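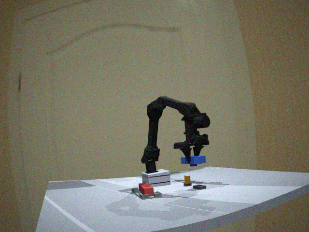
Dandow folding workbench, the wide one. Four months in, review as promised

Ok quick one, I have a door half sanded in the garage and want to get back to it before dinner.

Bought the Dandow in February after the old sawhorses finally gave up. Paid 412 for it with the vise kit. Not cheap. The narrow version is a good bit less and I'd tell most people to look at that first, unless you do doors or long shelving like I do.

Assembly. Took me most of a Saturday morning. The instructions are drawings only and the drawing for step 6 has the cross brace backwards, so if your legs won't lock, flip it. Holes line up fine otherwise. Bag of hardware had one washer short, and I had one in a jar. Wrote to Dandow about it anyway and they sent a whole new bag, no argument. You'll want your own socket wrench, the little stamped thing they include is garbage. Rounded off a bolt head with it in ten minutes.

Weight is 64 pounds. Says so on the carton and my back agrees. It folds, sure, but "portable" is pushing it. I can get it from the garage to the driveway alone. Up the basement stairs, no. My brother in law took the other end and we still took a chip out of the door frame.

The top. Best part by far. Flat when it came, flat now, checked with a long straightedge both times. Takes glue drips ok if you get them with a scraper the next day. I put paste wax on it in the first week and again in June. Coffee rings do not come out, so there's that. Edge banding is lifting a little at the back left corner, maybe an inch of it. Heat and a roller will probly fix it, haven't tried yet.

The legs. Steel, powder coated, scratch if you look at them. Locks are positive, big clunk, no wobble side to side. Front to back there is some movement if you're planing hard. I pushed it against the wall and stopped caring. If you do a lot of hand planing this is going to bug you. A sandbag on the lower shelf helps a bit, two help more. The shelf sags with two.

The vise. Meh. Jaws close crooked, tighter at the bottom than the top. I put a strip of leather in there and it holds a chair leg or a board on edge well enough. Handle is too short and you bang your knuckles on the bench every time you spin it. Every time. If I was buying again I'd get the bench bare and put the money into a Helness vise, which is what my neighbor Hagos Workneh has on his. Tried it at his place. Night and day. He also drilled his own bolt pattern to fit it and says it took him an evening and some bad language.

Dog holes. Standard size, clean, and there's enough of them down the front. None along the back, which I don't get. The plastic dogs in the kit pop out if you lean on them. Buy brass or turn some out of dowel.

Load rating. They claim 2,000 pounds spread evenly, and I have no way to test that and no plans to. I've had a full sheet stack on there plus me standing on it to get at the light fixture and it didn't complain. (Don't do that.)

Casters. Sold separately, by Flaltel, and the listing says they fit. They fit after you open the holes up a hair with a step bit. Two lock, two don't. With them on, the bench is too tall for me, so I took them off again — wrists hurt after an hour. If you're over six feet you may like it.

What else. The measuring scale printed along the front edge is already wearing off where I clamp. It was off by a sixteenth over four feet anyway so no big loss. The tool tray is too shallow for a block plane, things roll right out of it when you fold the bench and forget. Ask me how I know. Lost a pencil sharpener somewhere under the freezer.

Compared with the Hadgu folding bench, which I used at my last job for years: the Hadgu is lighter, folds faster, and the top was junk inside a year. Cupped so bad you could roll a marble down it. Looked at a big fixed one too, 744 before shipping, and I just don't have the floor space with the car in there.

So would I buy it agian. Yes, without the vise kit. Four out of five. Would be four and a half if the back edge had holes.

Update to an earlier comment: yes it fits through a standard door folded, but take the tray off first. Two screws. And no, I haven't tried the extension leaf, so don't know if it sits flush.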